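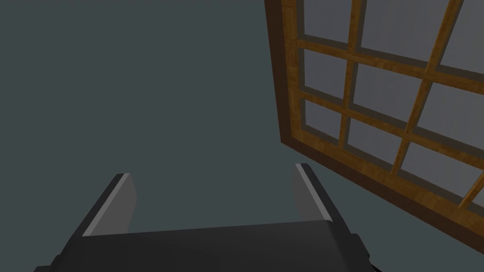
Set the brightness and contrast of your Gornuvis monitor before you change any color settings. The factory setting is meant for a bright store display and is too strong for most homes and offices. Dark grays are usually the first shades to suffer. On a well-adjusted screen, the light gray rectangular pad stands out clearly from the dark gray plate it sits on, and the slight bevel on the charcoal housing can still be made out. If the dark parts run together into black, work through the steps below.

Home | Setup | Picture | Sound | Troubleshooting | Contact

4.2 Adjusting brightness and contrast

Before you start, let the monitor warm up for 30 minutes. Set the room lighting the way you normally have it when you work.

1. Press the menu button on the back of the monitor, behind the lower right corner.
2. Select Picture, then Mode, and choose Custom. The sliders are locked in all other modes.
3. Turn off Auto Dim.
4. Set Contrast to 50 and Brightness to 40.
5. Open a page with black text on a white background. If the white is hard to look at, lower Brightness a little at a time.
6. Open a photo with plenty of shadow in it. Raise Black Level one step at a time until you can see detail in the darkest areas. Stop before black starts to look gray.
7. Select Save to Slot 1 and press the menu button again to exit.

Note: The Flurner model has no Black Level setting. Use Gamma instead and start at 2.2.

Note: Peak brightness is 400 nits. Most people are comfortable at 200 or less in an evening room - go higher only if the desk is near a window.

CAUTION: Do not leave a still picture on the screen overnight at full brightness. Faint marks may remain on the panel.

CAUTION: Reset All also erases the saved slots. To undo only the changes in this section, use Reset Picture.

If the sliders stay gray after step 2, unplug the Skummont dock and connect the video cable directly to the monitor. See section 4.5 for dock settings.

Next: 4.3 Color temperature

This site uses cookies to remember your language and model. Accept | Manage settings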